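Home / Guides / Shop Floor / Working Near an Arm

How to Set House Rules for a Shared Robot Bench

Updated 2026-05-21

Every shop that puts an arm on a bench writes its rules twice. The first set comes out of the manual and gets laminated. The second set gets written after somebody leans over the table to grab a pen. This guide is for people who would like to skip ahead to the second set.

It assumes a small arm, a gripper, a flat table and parts you can lift with one hand. It doesn't replace your risk assessment or whatever standard applies where you work. If you haven't done the assessment, close this page and go do it. We'll wait.

Step 1. Decide where people stand

Put the arm at its longest reach, with the longest part you own in the gripper, and swing it slowly through the whole job. Mark the floor under the farthest point, then add your stopping distance. Most people measure to the end of the gripper and forget the gripper is going to be holding something. At our bench in the Gornik building the first line was 36 inches too generous on one side and ran straight under the part on the other.

Tape works on carpet for a while. Plan on replacing it.

Step 2. Treat the part as the robot

Your arm may have nice rounded joints and a force limit somebody spent years tuning. The bracket in its grip has neither. Any held part with a corner, a thin end or a flared edge goes into the assessment as a tool, and you set the speed for the worst shape in the bin.

The Staltero job is a fair example. The part is a long bracket, presented over a stamped panel, and the panel is wider than anyone's idea of the work area. 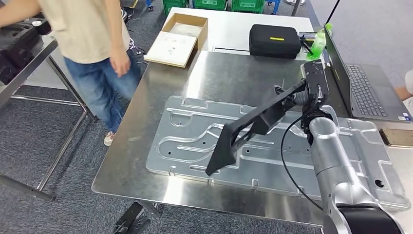 Bracket held at an angle over the panel. Note how far the panel runs toward the right side of the table.

Anything that overhangs the table counts as table. Draw your line from the edge of the panel and keep hips, sleeves and rolling chairs on the other side of it.

Step 3. Give everything else a home

Phones, laptops, drinks and packing boxes drift toward a robot the way they drift toward a kitchen counter. Pick one surface for them outside the reach you marked in Step 1. Whoever runs the program needs a screen, so give the laptop its own spot, placed so that typing never means putting a forearm inside the line.

Cables get the same treatment. Run the arm through its full motion by hand or at crawl speed and watch the slack. A loop that clears the part at one end of the move may be happy to drag it off the table at the other.

Step 4. Write the stop rule in one sentence

Ours is: "If a hand has to go in, the arm is stopped first, and the person going in is the one who stops it." The Atallah crew had a version with 6 exceptions. They were all reasonable, and no one could recite them.

Dropped parts fall under the same sentence. A bracket on the floor is in no hurry. Stop, step in, pick it up, step out, restart.

Step 5. Check it on a schedule

Before each shift, test the stop button, look over the gripper fingers and clear the floor under the table. Every three months, walk the line again with the parts you're running now, which will not be the parts you wrote the rules for. We log cycles in Allaten and also recheck the grip at 4000, a number we picked because the pads looked tired by then. Yours will differ.

Next in this series: labeling fixtures so the August interns can find them.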